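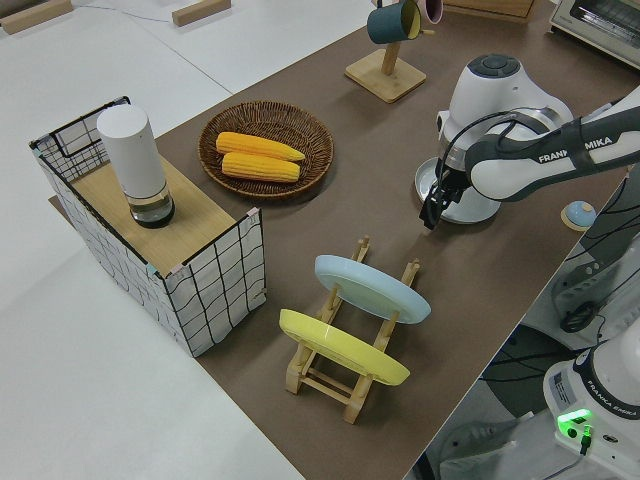
What Gets Left in Shared Kitchens: My Project Report

I picked this topic after my third roommate moved out and left behind every spice she owned. I wanted to know how people who share a kitchen decide what belongs to whom, and what happens to all the stuff with no clear owner. My class had the fall term to finish (I started in October, which was a little late, oops).

My main source was the online housing board for Gesimholm, the student housing complex where I live. The board has 3,309 posts going back to when the first building opened, and 1,953 of them mention the kitchen in some way. I read them all! It took forever. Then I pulled out the 528 posts that were really about ownership, meaning somebody asking whose thing this is, or complaining that their thing was gone.
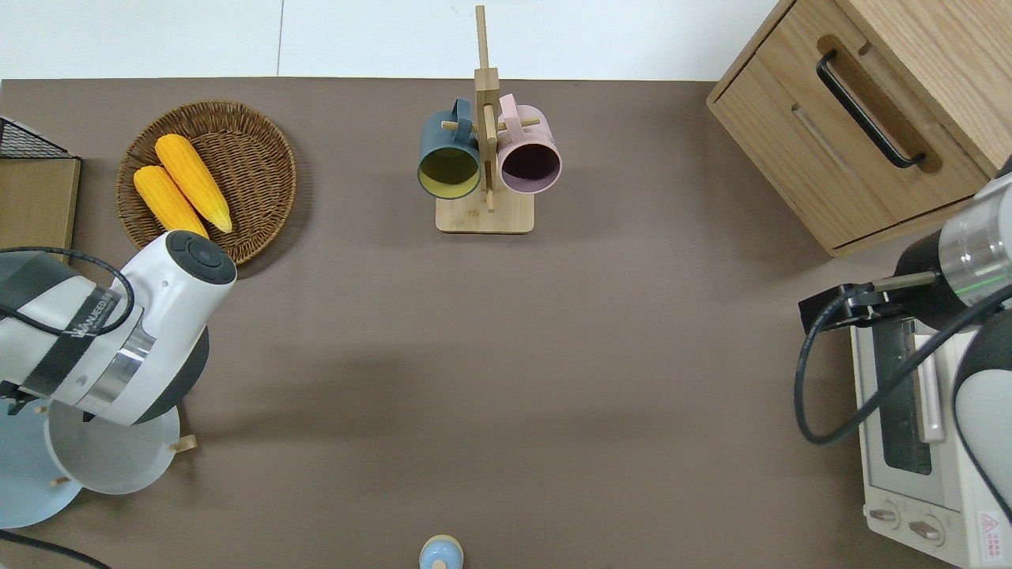
Mugs on a mug tree.

Mugs came up way more than I expected. People hardly ever fight over plates, but a mug feels personal, and a missing one can start a thread that goes on for days. My favorite was in Altell, the older of our two buildings, where one mug got its own farewell post.

The buildings handle things differently too. Altell has name labels on the shelves and a shelf for anything unclaimed. Tse, the newer one, started out with no rules, and the residents slowly made up their own.

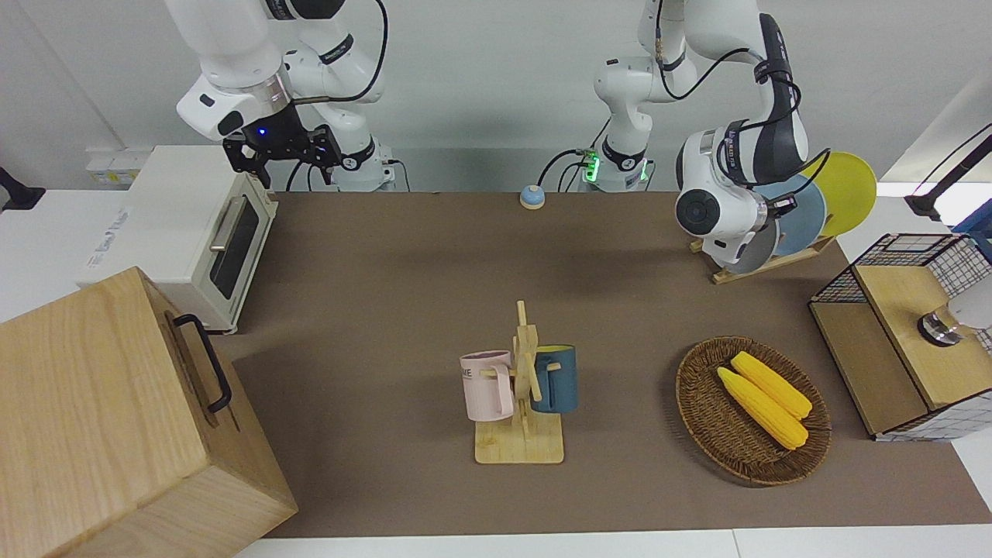 Those homemade rules got pretty detailed, by the way. One floor in Tse decided that anything left out past midnight was fair game, then took it back after a big argument over a pan of lasagna.

I sorted the posts with Pada, the free tagging tool we used in class. It was fine for short posts and kind of a mess for long ones, so I ended up redoing the long threads by hand. If I had more time I'd interview people who never post, and I'd also like to look at fridges separately.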